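Matte or satin for a dark gray hallway door?
Posted by Shabnam Chaudhry, 14/10/2021

Hello all. We moved to a flat in Bikcombe and I want to paint the front door on its inner side in dark gray. In the shop they offered me matte and satin for the same price. My husband likes matte, but we have two children and a bicycle passing there every day. Which one stays nice for longer? The old paint is white gloss.

Kumudini Siriwardena
I had matte on my kitchen door and I regret it a little. The color is very beautiful, but each touch of a bag leaves a light mark, and when you rub the mark it becomes shiny. On dark colors you see it more than on white.

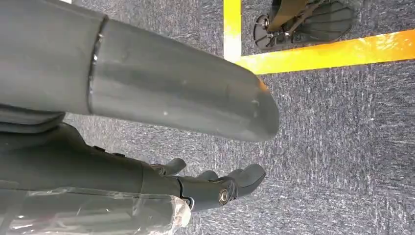
Matte charcoal gray with faint scuffs and small pale specks.

With satin you can wipe with a damp cloth and mild soap. Please sand the old gloss first, I used 300 grit and it was too fine, the primer did not hold well near the handle. Start with something more rough. Then wait one full day between coats.

Mudassar Mengal
satin. matte is for ceilings

Jawad Durrani
If your husband insists, Grilel has a washable matte. I painted a door with it last December and I am still satisfied, but I have no bicycle.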